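Filling the Kitchen: How One Small Team Collects Its Robot Examples in Simulation

21 January 2018

The lab at Kellano has one desk, one workstation, two hand controllers and no robot. The company trains control software for household manipulators, and the examples that software learns from are recorded in a rendered kitchen. An operator sits at the desk, takes over a simulated end point, moves an object from one place to another and presses a pedal. The attempt is saved or thrown out. Then the kitchen resets and the next one begins.

The project is called Somik. Its aim is a policy that can pick up and put down small household items from a spoken or typed instruction, trained mainly on recorded human control. The method is known as imitation learning, and the idea is old. The difficult part is the supply of examples. A policy that has seen 11 clean recordings of a task will repeat something close to those recordings and fail when the plate moves by the width of a hand. With 1,000 recordings spread over different layouts, it begins to handle layouts it has not seen.

Somik sets its quota by task. Each one is a short sentence with a start state and an end state that the simulator can check by itself. Operators work in blocks of 40 minutes, then stop. Longer blocks were tried last March and dropped after the recordings from the final stretch showed jerky paths and late grasps, which the policy learned along with everything else.
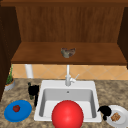
Layout is handled by a tool called Besis, which places objects in the kitchen before each recording. It draws from a library of food, dishes and clutter, checks that nothing overlaps badly and hands the result to the operator. Fixed parts such as the cabinet, the counter and the sink stay put within a kitchen; the loose items change. A layout with a tomato on a blue plate to the left of the sink can serve several instructions: move the tomato to the white plate, put it on the shelf, or leave it alone and deal with something else. The speckled countertop matters too, as the policy works from images and has to separate small objects from a busy surface. Plain gray counters gave good scores in early tests and poor transfer to every other kitchen.

Besis also decides where the reach begins. The simulated end point is started from 60 positions above and in front of the counter, chosen in random order. Without this, all recordings open with the same motion, and the policy treats that motion as part of the task.

Filtering comes next. A success check removes attempts where the object did not end in the right place. A second pass looks at the path. Long pauses are trimmed, and recordings with repeated failed grasps go into a separate set. The team has gone back and forth on that set. Leaving it out gives smoother motion. Putting a portion back in gives a policy that tries again after a miss – slower on average, but more useful. The current build keeps a portion.

Labels are written after the recording. The operator types one instruction, and two other people later write their own versions without seeing the first. The wording varies more than expected. One person writes "plate," another "dish," and a third names the color only. All three versions are kept and sampled at random in training.

The open question is how much of this survives contact with hardware. Rendered light is cleaner than real light, and simulated contact is forgiving at the edges of thin objects. Kellano's partner for physical tests is Taşdemir, a workshop that builds arms and counters to order and is preparing a kitchen with the same dimensions as one of the rendered ones. The plan is to run the simulated policy there without changes, record where it fails, and collect a small number of real examples for those cases only.

The first arm is due in March. Until then the operators keep to their blocks, and the next batch of layouts, which adds drawers and lidded pots, is waiting for its overlap checks to finish.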